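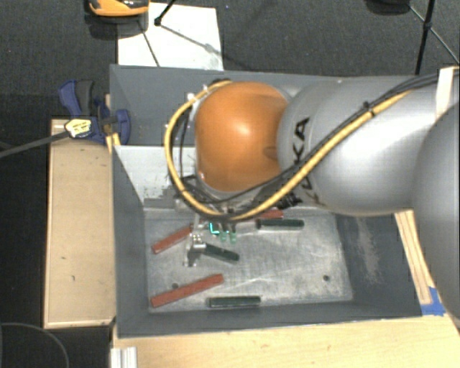
Braço robótico sobre uma caixa cinzenta, com um cabo amarelo ao longo do braço.

Como anotar um jogo de basebol na folha de pontuação

2 de maio de 2026 — Redação Lemma Desporto

Imprimir | Enviar por e-mail

Este guia cobre a anotação manual de um jogo de nove entradas com a folha padrão da liga de Plarnville, revista em janeiro. O método serve para qualquer folha com uma linha por batedor e uma coluna por entrada.

Preparação

Preencha o cabeçalho antes do primeiro lançamento: equipas, campo, hora de início e árbitros. Use uma folha para cada equipa. Escreva a ordem de batimento de cima para baixo, com o número da camisola à esquerda do nome e a posição à direita. Deixe livre a linha inferior de cada batedor para o eventual substituto.

Numeração das posições

1 lançador, 2 recetor, 3 primeira base, 4 segunda base, 5 terceira base, 6 interbases, 7 campo esquerdo, 8 campo central, 9 campo direito. O número indica a posição defensiva e nunca o da camisola. Uma bola rasteira apanhada pelo interbases e enviada para a primeira base anota-se 6-3.

Registo de cada turno

1. Marque bolas e strikes nos quadrados pequenos da célula, pela ordem em que ocorrem.
2. Se o batedor chega a base, trace no losango as linhas correspondentes, a partir do canto inferior e no sentido contrário ao dos ponteiros do relógio.
3. Escreva o motivo junto à primeira linha: 1B, 2B, 3B, HR, BB (base por bolas), HBP (atingido pelo lançamento), E seguido do número do defensor (erro).
4. Se é eliminado, escreva a jogada no centro e o número da eliminação dentro de um círculo.
5. Se marca corrida, preencha o losango por completo.

A eliminação por strikes anota-se K. Quando o terceiro strike é cantado sem tentativa de batimento, o K escreve-se invertido. Uma bola aérea apanhada pelo campo central é F8. Numa dupla eliminação do tipo 6-4-3, anote 6-4 na célula do corredor e 6-4-3 na do batedor.

Fim de entrada

Trace uma diagonal no canto inferior direito da célula do último batedor. Some corridas, batimentos, erros e corredores deixados em base no rodapé da coluna. A entrada seguinte começa na coluna ao lado, na linha do batedor seguinte. Se a equipa percorrer toda a ordem numa só entrada, continue na coluna vizinha e corrija a numeração do topo.

Substituições

Uma linha vertical na margem esquerda da célula assinala um novo batedor ou corredor. A mudança de lançador marca-se com uma linha horizontal grossa, na folha da equipa que está a bater, por cima do primeiro adversário que o novo lançador enfrenta.

Verificação

Os turnos totais de uma equipa têm de igualar a soma das suas corridas, dos corredores deixados em base e das eliminações sofridas. Se a conta não fecha, procure primeiro nas jogadas de escolha do defensor (FC) — é onde falta mais vezes uma eliminação.

As folhas dos jogos Skesier–Jarkton entregam-se à liga no prazo de 48 horas, a tinta e sem corretor.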